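Notes from the Gelstead dig, week two

Posted 2021-04-29

We found the edge of the second kiln at Gelstead, and it is bigger than the first. The wall runs under the spoil heap we made last season, so everything we carried up the slope in June has to be carried back down. Cristóbal Riquelme had argued for putting the heap on the other side of the track. He was right and has been polite about it.

The fill is mostly roof tile and burned clay. Under it we got a layer of storage jar pieces, 795 of them once the bags were washed and sorted. Most are plain body sherds. There are 12 rims, and two of those join. I had hoped for a stamp on one of the handles and there wasn't one.
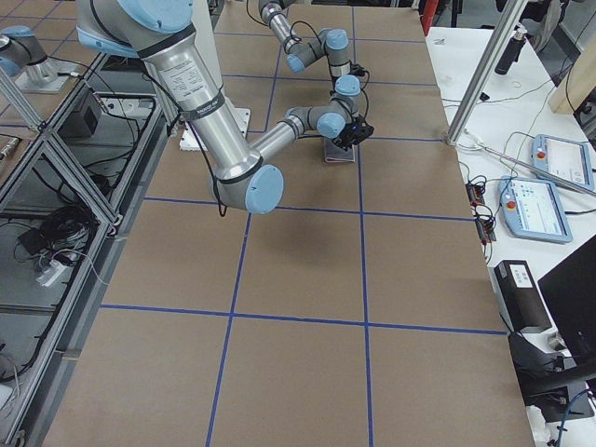
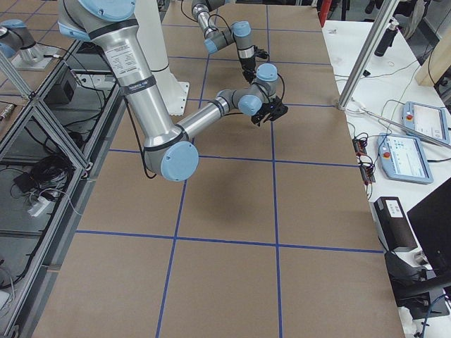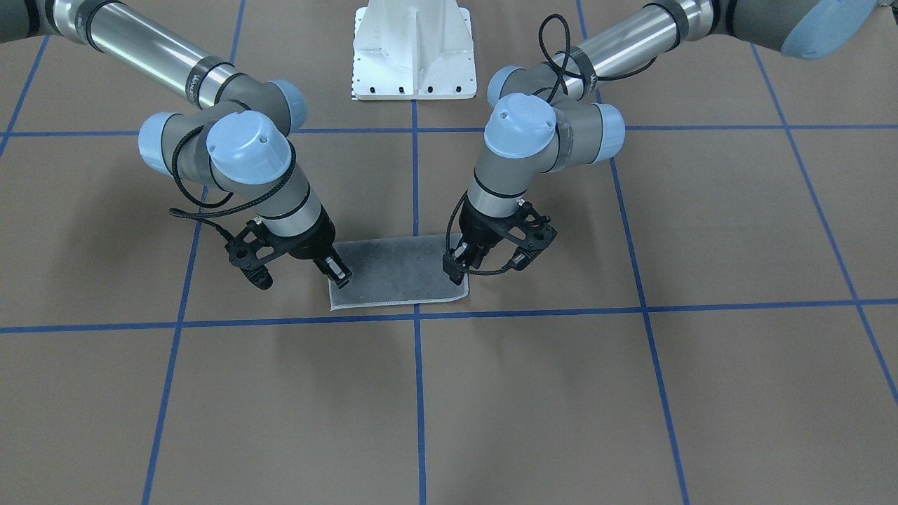
Hipólito Jara
Finds recorder, Gelstead kiln project

The jars are the same orange fabric we had from the first kiln, with the same dark grit in it. I think both kilns were in use together, or close to it. Cristóbal thinks the second one is older and was robbed for its bricks when the first was built. The way to settle it is to find where the two floors meet, and that spot is still under a lot of dirt.

We also lifted a loom weight, whole, from the north corner. It is pierced near the top and has a thumbprint on one side. I don't know what it was doing in a kiln that otherwise made jars. Somebody may have just slipped it in with a load.

A few people wrote after my last post to ask how old the site is. The coins from the upper layer are late and worn, and they only tell us when the place was filled in. We have charcoal samples from the first kiln floor and are waiting on dates. I won't guess at a number here.

The trench is now 80 centimeters deep at the south end and the sides are holding up. Next week we take down the strip between the two kilns and start moving the heap. I still have four trays of tile to weigh before then, and the labels on one of them got rained on.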